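Wrist view alone was enough for small parts, Clalgate study finds

Oct 5, 2022

Llinos Watkins spent most of the past year on one question: how much a gripping policy loses when the overhead camera is taken away. Her group at Clalgate recorded 3644 demonstrations on the Ulla arm and trained two versions of the same network, one with both views and one with the wrist view only.

The gap was smaller than she had expected. Over 359 test trials per version, the two-camera policy led by 3 percentage points. "For large parts I would keep the second camera," Watkins said. "For anything under a centimeter it adds very little, as the overhead view has too few pixels on the part."

The harder problem was labeling. The group's annotation tool, Matos, marks a grasp as closed from finger width alone, and thin parts fall below its threshold. Watkins relabeled 81 episodes by hand. "We compared the labels before and after. The error was all in one direction — closed grasps marked as empty."

Fingertip condition is now logged as a separate field. "A speck at the tip is a few pixels, but the network sees it in every step," she said. "We don't filter those episodes out. We tag them and report results with and without." 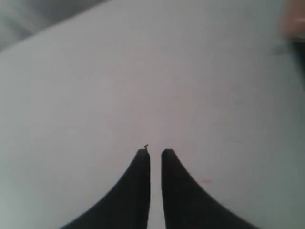 Wrist camera view: fingers slightly open over a pale surface, with a small dark speck at the tip of the left finger.

The next round moves to a second arm, Tululier, with a different finger shape. Watkins plans to start recording in December and will keep the network unchanged.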